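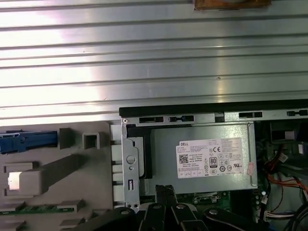 By Augustina Aidoo and Géza Kerekes

Chapter 6
Working Inside the Case: Rules for Robot Disassembly

Open up a desktop computer and you meet one of the best teachers in robotics! A power supply, a few brackets, wires bending every which way, and very little room for a pair of fingertips. Good practice starts before the gripper moves. Unplug the machine, confirm it, and write down who confirmed it. Then set the force limit for the parts you expect to touch, with plastic latches and small connectors first on the list.

The Tetteh checklist, used throughout this chapter, has 144 entries. We begin with the ones on power and reach, and Section 6.1 shows how to read a supply's rating label before you plan a single grasp.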